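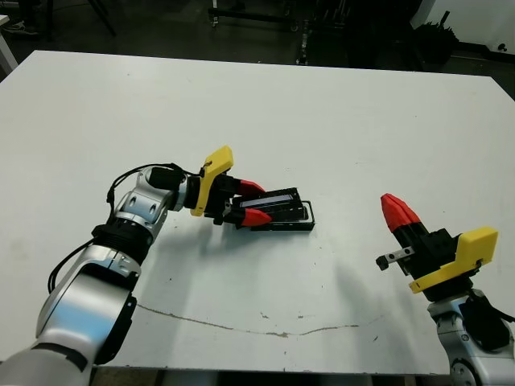

双臂桌面操作单元的安装、校准与日常维护
课程设计报告

作者:Khairul Gunawan、Nadhirah Latuheru
提交日期:2019年7月9日

打印本页 | 用电子邮件发送

摘要

本报告记录双臂桌面操作单元“Zerko”的安装、标定、保养和一次故障检修。单元由2条机械臂、两只双指夹爪、一张白色台面的工作台以及一台控制主机组成,放置在Drarkport校区的自动化实训室。工作内容包括:重新固定底座,更换夹爪指尖,整理腕部线缆,标定两臂之间的相对位姿,编写保养记录表。检修对象是右臂夹爪闭合后报警的问题,原因定位为腕部接头松动。检修后单元完成了1,626次开合循环测试,其间未再出现同一报警。

1 任务与范围

Zerko单元原先由上一届小组搭建,移交时只有一份接线草图和一个没有注释的参数文件。我们接手后的任务分为三项:恢复单元的可用状态;使两臂能够在同一坐标系下工作;留下一份后来的小组可以直接照做的维护文件。

轨迹规划和视觉识别不在本报告范围内。上位机程序沿用原有版本,只修改了夹爪限位和归零两处。

分工方面,Khairul Gunawan负责机械部分和线缆,Nadhirah Latuheru负责标定、控制参数和测试。报告第3、5节由前者撰写,第4、6节由后者撰写,其余部分共同完成。

2 单元构成

2.1 机械臂

两臂安装在工作台的同一侧,向台面内伸出。臂段外壳为银白色和浅灰色,关节处为黑色环。左臂肘部以上有一根黑色线缆绕过臂体通向腕部,另有一根沿下臂段外侧垂下。右臂的线束缠在底部臂段的右侧。左右两臂走线不对称,是上一届留下的状态,第3.3节说明我们对此的处理。

2.2 夹爪

夹爪通过黄色支架与腕部连接。支架带有折角,使夹爪轴线与末端法兰轴线错开一个角度,指尖从斜上方接近台面时,腕部不会先碰到物体。指体为黑色,指尖为红色,前端收窄。指尖是消耗件,指体一般不换。

右夹爪下侧有一段伸出的银色金属导轨,末端装有黑色端块。擦拭台面或搬动物体时容易碰到此处,操作须知中已写明。

2.3 工作台

台面为白色,优点是容易看清掉落的螺钉和碎屑,缺点是反光和阴影明显。右臂在台面上投下的灰色阴影可延伸至台面中前部,人工对点时需要换一个方向观察。台面上有一道细长的浅褐色污痕和若干细小划痕,经擦拭未能去除,不影响使用,因此不作为缺陷登记。

2.4 测试物体

主要测试物体是一只黑色矩形托盘,四周有凸起的边,上沿贴有白蓝相间的标签条,一端为镂空的框形结构。选用它有两个原因:边沿较薄,指尖稍有错位就会夹偏;长度较大,夹住一侧时另一侧仍可搁在台面上,适合观察夹持后的转动和滑移。

3 机械安装与线缆

3.1 底座固定

移交时右臂底座有可察觉的晃动。拆下后发现垫片厚度不一致,其中一片已经变形。更换全部垫片,按对角顺序分两轮拧紧。第一轮只拧到贴合,第二轮用扭力扳手拧到手册规定值。拧紧后在螺钉头与底板之间画记号线,之后每次点检只需看记号线是否错开。

左臂底座没有晃动,但仍按相同步骤重做,以保证两侧状态一致。

3.2 指尖更换

更换步骤如下:

(1)使夹爪张开到最大行程,退出使能,切断该臂电源。
(2)从指体背面松开固定螺钉,沿指体方向拔出旧指尖。
(3)清除结合面上的胶屑。不要用刀片刮,用塑料刮板。
(4)装入新指尖,先装上方一只,再装下方一只,螺钉暂不拧死。
(5)手动将两指推至接触,确认尖端对齐后拧紧。
(6)上电,执行一次夹爪归零,记录闭合位置读数。

第(5)步最容易出错。若在张开状态下拧紧,闭合后两尖端常有错位,夹薄边物体时会把物体拧转。我们第一次更换左夹爪时就犯了这个错误,托盘每次被夹起都偏向同一侧,后来返工。

3.3 线缆

线缆按以下原则重新检查:活动关节两侧各留一段余量;扎带只扎在臂段上,不跨关节;腕部接头处不受拉力。左臂绕过肘部上方的一圈看上去偏大,最初打算收短,但腕部转到极限位置时余量已经很小,所以保留原样。右臂线束在底部臂段外侧重新绑扎,使线束不与相邻臂段摩擦。

两臂走线仍不对称。若改为对称走线,需要重新订制左臂线缆,本课程经费不包含此项。

4 标定

4.1 单臂归零

每条臂上电后先回到机械零位,再由程序读取各关节编码器值,与参数文件中的基准比较。偏差超过允许值时,程序拒绝使能。移交时的参数文件里,这一检查被注释掉了,我们已恢复。

4.2 两臂相对位姿

标定采用触点法。台面上贴有12个定位点,左右臂依次用闭合的指尖接触同一点,记录各自的末端坐标,然后用最小二乘法求两基座之间的变换。指尖必须闭合,单指接触时尖端会有微小的弹性偏移。

接触动作由人工点动完成。下降速度取最低档,指尖与台面间夹一张薄纸,纸片刚刚拉不动时记录。两人轮流操作同一组点,结果比较一致;但同一人连续操作时间过长后,离散程度会变大,因此规定每测完一轮换人。

靠近台面远侧的点残差较大。此处臂展接近极限,关节微小误差被放大。处理办法是在作业范围中排除最远一排,未做进一步补偿。

4.3 夹爪限位

夹爪的闭合限位原为固定值,更换指尖后不再准确。现改为归零时自动测定:以低电流闭合,电流上升且位置停止变化时,取该位置为零点,再回退一小段作为工作限位。空夹时指尖能够合拢,又不会长时间顶死。

5 故障检修:右夹爪闭合报警

5.1 现象

右夹爪在空载闭合时偶发过流报警,报警后夹爪失去使能。左夹爪无此现象。报警与夹持物体无关,与臂的姿态有关:指尖朝左上方抬起时出现得较多,竖直向下时很少出现。

5.2 排查

首先怀疑指尖顶死,将工作限位放宽后报警依旧。其次怀疑导轨阻力,断电后手动推拉滑块,全程阻力均匀,清洁并补少量润滑脂后无变化。再次交换左右夹爪的控制通道,报警仍跟随右侧,因此排除控制主机一侧的端口。

最后检查线缆。保持夹爪闭合,轻轻拨动腕部接头附近的线缆,报警可以重现。拆开接头后发现其中一根信号针未完全插到位,腕部转动时接触不良,反馈位置跳变,控制器误判为尚未到位而继续加大电流。

5.3 处理

退出该信号针,检查压接部分,重新插入直至听到卡扣声,再逐根轻拉确认。接头外侧增加一道固定,使线缆受力点移到臂段上。左臂同型接头一并检查,未见异常。

5.4 教训

从首次记录报警到找到原因,我们用了约13个工时,其中大部分花在机械部分。报警与姿态相关这一点在最初的记录里就有,但当时没有据此优先检查线缆。现已在故障表中加入一条:凡与姿态相关的间歇性报警,先查活动段线缆和接头。

6 测试

开合循环测试在空载状态下进行,右臂每隔一段时间切换一次姿态,包括原先容易报警的抬起姿态。共完成1,626次循环,未出现过流报警。测试因实训室关闭而终止,并非达到预定次数。

托盘夹持测试由左臂执行,右臂停在台面另一侧,夹爪闭合。左夹爪从上下两侧夹住托盘,观察托盘是否在指间转动。指尖对齐后,托盘保持倾斜姿态时无明显滑移。夹持位置过于靠近框形一端时仍会下垂,这与托盘自身重心有关,须由上位机程序限定夹取点。

双臂交接动作只做了低速演示,没有统计成功率,因此不列结果。

7 保养安排

每次使用前:
检查底座记号线;检查指尖有无裂纹和松动;清空两臂之间不需要的物体;确认急停按钮可用。

每次使用后:
两夹爪张开,臂体回到停放位;擦拭台面;在记录本上写明使用人和异常情况。

七月课程结束前及以后每月:
检查线缆外皮,重点为肘部和腕部;检查腕部接头;清洁夹爪导轨;重复标定抽检,抽取台面四角和中央各一点。抽检残差超限时重做全部标定。

备件清单存放在Drurkwood楼的器材室,编号规则与上一届相同。红色指尖应始终保有一对未拆封的备件。

8 遗留问题

(1)左臂线缆余量不足,腕部极限位置附近应避免高速运动。
(2)台面阴影影响人工对点,建议增加一盏可移动的侧灯。
(3)右夹爪导轨端块外露,尚未加装护罩。护罩图纸已画好,与Xavier夹具的干涉检查没有完成。
(4)参数文件已补充注释,但关节五的滤波参数来源不明,暂按原值保留。

附录A 文件清单

标定原始数据、参数文件及修改记录、故障表、点检表、指尖更换步骤单、护罩图纸草稿。

打印本页 | 用电子邮件发送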